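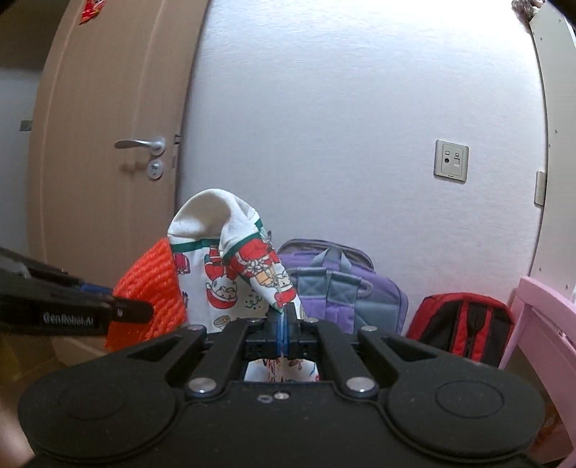

Lina Rawashdeh reckons the finger pads cause more trouble than everything else on a hand-held gripper put together. She looks after one for the Droltus project, which records people handling clothes at home, and she has been through a lot of pads.

"They pick up fluff," she says. "Knitted stuff is the worst. You get a layer of it on the pad and the grip changes, and you don't notice until you go back through the recordings."

Her routine starts at half past seven, before anyone takes the gripper out. She wipes the pads with a damp cloth, lets them dry, then closes the jaw on a strip of paper and pulls. If the paper slides out on one side, the pads aren't meeting properly and she slackens them off and sets them again.

Then come the arms. Each screw at the pivots gets a touch with the driver. "Not a proper tighten, just a check. If you do them up hard the arms go stiff and your hand aches by lunch." She did overtighten one set in January and it took her most of a morning to find out why the jaw was slow to open.

She keeps a log, which the team calls Bite. It had 453 entries when we spoke, and 307 of them are about pads: cleaned, turned round, replaced. The rest is mostly screws, plus a long run of notes on a squeak that went away by itself.

How long does a pair of pads last? The longest she has written down is 495 sessions. The shortest was nine, after somebody used the gripper on a coat with the zip undone. "It took a slice out of one pad. You could still close it, but thin cotton just slipped through."

I asked if she would change anything in the design. She thought for a bit and said she'd like the pads to come off without tools. At present she does the swap on a tea towel so the small screws don't roll away - she has lost two down the same gap in the floorboards.

New pads get an hour of folding and lifting old T-shirts before they go into real use. She writes the start date in the log and puts the old pair in a jar, in case she needs one in a hurry.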